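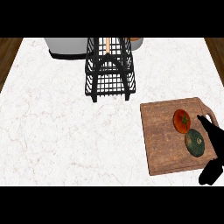
*A black wire dish rack on a marble countertop.*

Kyung-tae Yoon has written obituaries for the Trelstead paper for 26 years, and he still likes to do the first phone call standing up. "If I sit, I start typing too soon," he told me, pouring us both more coffee than we needed. "People want to talk a while before they get to the dates."

He keeps every notice he has written, 2891 of them as of June 10, 2019, in boxes along the hallway, and he will happily pull one out if you give him half a chance (I gave him several). The shortest is four lines, for a retired bus driver who had asked for four lines. The longest ran to 1000 words and named up to 80 cousins, and the family paid for every one.

"The daughter called me in tears over a missing comma," he said. "We ran it again the next day, and she was right about the comma."

What he asks for first is what the person did on an ordinary morning. Survivors, schools and churches come later — the funeral home usually has those anyway. "A man named Thakur fed the same crow for years, and his wife almost left it out. She thought it was silly. I begged her!"

He plans to cut back in September, when his granddaughter starts school, though he will keep writing for families who ask for him by name. I wondered whether he had written his own. "I have the survivors down," he said, "and my wife is fixing the rest."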